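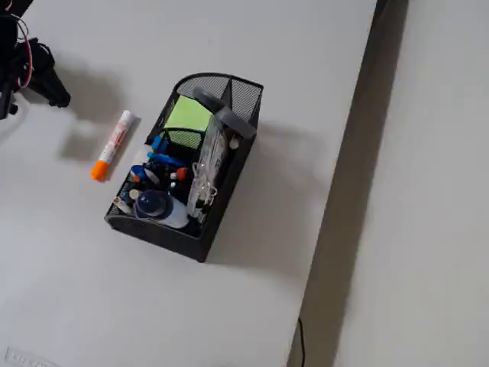 A mesh desk organiser on the demonstration table, with a marker lying beside it and the gripper at the upper left.

The open afternoon at the Tarel workshop was held in February, and I attended on behalf of our local reading group on technology and work. Visitors were admitted in parties and given 35 minutes at each table. I had asked in advance for the desk-tidying demonstration, as it concerned the sort of task that any office would recognise.

Our host was Ilídio Patrício, who has charge of the manipulation work at Tarel. He began by setting out the terms of the exercise. The arm is asked to handle ordinary stationery in and near a desk organiser, and an attempt is recorded as complete only when the item has been released and the gripper has withdrawn. The group had logged 240 attempts with the present set of objects before the doors opened to the public. Mr Patrício declined to offer a success rate, on the grounds that the objects had been changed partway through, and I thought the better of him for it.

Much of the discussion concerned wire mesh. A visitor from Prata asked why the group did not begin with a plain box. The reply was that mesh is common in real offices and that its open walls make depth harder to judge — a difficulty the group would prefer to meet early. A crowded compartment presents a second problem, for a pen that leans on its neighbour will seldom move alone.
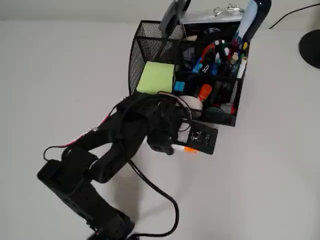 The arm at the front of the organiser, close to the lime-green sticky notes.

Those standing at the side had the clearer view, and I would advise future visitors to take up that position. Questions were taken between attempts, which kept the talk close to the work.

The printed notes may be had on request from the Tarel front desk. The next open afternoon will be held jointly with Urner, and places must be booked by letter or telephone.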